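Allari T2: dois meses a ensinar um braço pela mão (e pelo comando)

28 de fevereiro de 2023

Já me tinham perguntado nos comentários quando é que saía a análise ao Allari T2, e a resposta era sempre "quando eu conseguir gravar uma sessão sem dizer palavrões". Pronto, chegou o dia!

Para quem caiu aqui de paraquedas: o T2 é um kit de ensino para braços robóticos de bancada. Traz um punho que se aparafusa junto à garra, para agarrarmos o braço e o levarmos connosco ao longo da tarefa, e traz também um comando de secretária, uma espécie de braço em miniatura que nós mexemos e que o braço grande vai copiando. O software que grava tudo chama-se Clernis e vem incluído, com licença para 2 computadores. Eu comprei o meu à Sarwood, com o meu dinheiro, e ninguém me pediu para dizer bem nem mal.

Montagem. Fácil, tirando o manual. O punho entra com quatro parafusos, o comando liga por USB e o Clernis reconheceu o braço à primeira (coisa que o meu kit antigo, da Haugland, nunca fez na vida). O manual está traduzido aos pedaços, e a página da calibração manda-nos para um anexo que não vem na caixa. Encontrei-o no site, escondido na secção de downloads, em inglês. Calibrem com o braço esticado e depois outra vez com ele dobrado, que foi o que me resolveu um desvio chato no pulso.

O punho foi a parte que me conquistou. O braço fica leve, leve, e a compensação do peso é mesmo boa, sem aquela sensação de estar a empurrar um frigorífico. Há um botão debaixo do polegar para fechar a garra e outro para marcar o início e o fim de cada demonstração. O segundo está demasiado perto do primeiro e nas primeiras noites cortei uma data de gravações a meio sem dar por isso. Agora já tenho o dedo treinado, mas continuo a achar que é um erro de desenho. E outra coisa: com o punho, a nossa mão anda sempre ao pé da garra, portanto aparece nas imagens. Se vão treinar um modelo que depende da câmara, isto é um problema sério, e foi por isso que acabei a usar muito mais o comando.

Ora, o comando. Demorei a gostar dele! A escala entre o comando e o braço vem regulada de fábrica para movimentos grandes, e eu passava a vida a bater com a garra no tampo. Baixem-na logo nas definições. Depois disso a coisa muda de figura: os gestos saem redondos, o atraso quase não se sente e consigo trabalhar sentada, com café do lado. Falta-lhe é retorno de força. Quando a garra encosta a alguma coisa, a mão não sente nada, e temos de nos guiar só pelos olhos.

As minhas tarefas são quase todas de cozinha a brincar: pôr fruta no prato, levar o prato ao forninho, abrir e fechar a porta. A fruta pequena é o que mais custa no comando, porque exige descer direito e fechar devagarinho, e qualquer tremura nossa fica gravada. Com o punho é canja. A porta do forno é ao contrário: pela mão, o braço tem tendência para fazer força de lado no puxador, e pelo comando sai um arco bem mais limpo.
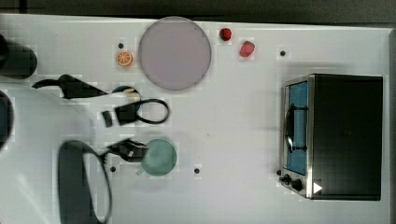 O Clernis merece um parágrafo só para ele. Gravar é simples, rever também, e gosto muito de poder deitar fora uma demonstração má com uma tecla. Já a exportação é lenta que dói. Com 60 demonstrações dá tempo para ir estender a roupa, e tenho medo do que será quando chegar às 1,000 que quero juntar até maio. Também não deixa mudar o nome de várias gravações ao mesmo tempo, o que me parece inacreditável num programa destes. A Maj-Britt Öberg, que tem o mesmo kit, mandou-me um pequeno script que faz isso por fora, e tem sido a minha salvação (obrigada, Maj-Britt!).

Um conselho a quem começa: variem a posição das coisas logo desde o princípio. Eu gravei a primeira leva toda com o prato no mesmo sítio, muito certinha, muito orgulhosa, e depois o braço só sabia ir àquele sítio. Tive de refazer tudo. E façam pausas, que à quinta tentativa seguida já se está a mexer no comando com raiva e isso nota-se nos dados.

Compensa? Para quem já tem braço e quer recolher demonstrações em casa ou num laboratório pequeno, sim, eu comprava outra vez. Para quem só quer um robô a repetir sempre o mesmo percurso, é dinheiro a mais, e o modo de ensino que já vem em muitos braços chega perfeitamente.

Dou-lhe 4 em 5. Perdeu um ponto pelo botão mal posto e pela exportação. Se sair atualização do Clernis, venho cá acrescentar uma nota.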